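Right, the Pravard reissue campaign. I've lived with the first batch for a fortnight and I have doubts. Thread.

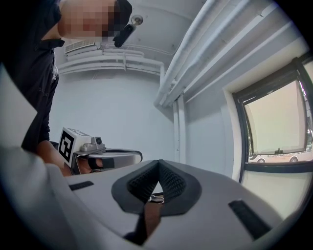
Rivilis
record buyer, occasional sleeve-note writer, Titwood

1/ The pitch: three albums by Aguiar, the folk-jazz outfit whose catalogue has been a mess since their first label folded. "Fully restored from original sources." Lovely phrase. Which sources?

2/ The booklet doesn't say. No tape details, no studio, no mastering credit I can find. What you do get is four pages telling you how neglected the band were. I know they were neglected. I bought the things in charity shops.

3/ The debut is the best of the lot, I'll give them that. The double bass has some weight at last and the long instrumental on side two no longer sounds as if it's coming from next door's kitchen.

4/ But put on the second album and listen to the fade on the closing track. It's shorter than on my old copy, and there's a faint tick at the same spot every time. My old LP ticks there too. Draw your own conclusions about "original sources".

5/ Then the bonus tracks. "Unheard for decades" covers two alternate takes that were on a fan club cassette I still own, plus a radio session with the applause faded up at both ends. The announcer's been trimmed, sadly. He was the best bit.

6/ "Strictly limited to 3,000." My copy of the debut is number 411. A friend ordered months after me and got 276. Perhaps they ship from the bottom of the pile. Perhaps the numbers mean very little.

7/ Several people have told me I should be grateful it's out at all. I am, a bit. The third album was going for silly money and now a teenager can buy it with birthday cash. I'd still like the label to tell that teenager where the sound came from.

8/ Have emailed Pravard twice about the tick. First reply thanked me for my passion. Second was a discount code for a tote bag.

9/ Buy the debut. Borrow the second. The third I need to play again on better speakers, as I can't tell yet if the vocals are meant to be that far back.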